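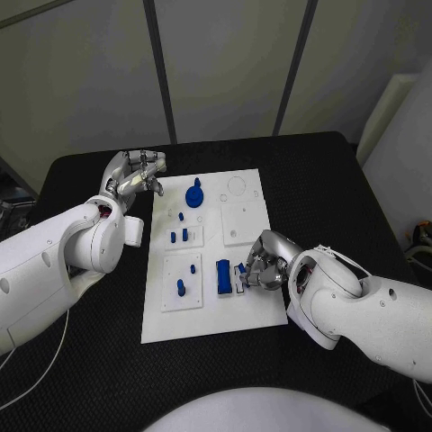 There is a drawer in my kitchen for small plastic things that belong to larger things. I have lived in this flat for 36 months and have never taken anything out of it. I only put in. Pegs, caps, a knob off something, the stub that kept a shelf from sliding. Each was plainly important to whoever designed it, and each now lies about with the others like guests at the wrong wedding.

So I have come round, rather late in life, to the pegboard. I mean the sort with an outline drawn for every piece, so that a missing part leaves a circle where it ought to be and you feel judged by it.

My father had one in the garage, painted by hand, and I thought it the saddest object in England. He could find a washer in the dark. I have just spent 57 minutes looking for the foot of a Flaradeck shelf, which I then replaced with a folded bus ticket.

The case against outlines is that they are bossy. A round peg has one home and no opinions. Buy a different peg and you must redraw the board, or live with a hole shaped like the old one. I accept all this. I also note that the bus ticket has slipped.

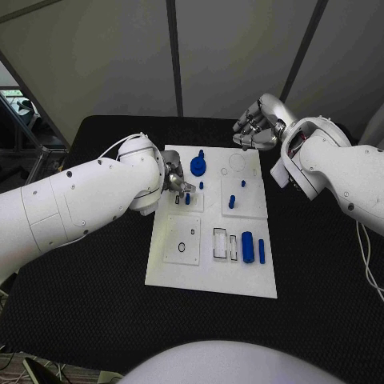 Marianna Laskowska wrote to me in March, after I'd grumbled about the drawer in print, to say that outlines only work for people who put things back, and that such people could manage perfectly well with a bucket. She keeps 292 odd fittings in a biscuit tin and tips the lot on to a tray when she wants one. It takes her 3 minutes, she says, and she quite enjoys the noise.

I tried the tray. I found two keys, a Curport hinge cap and no foot.

The drawer won't shut now, either.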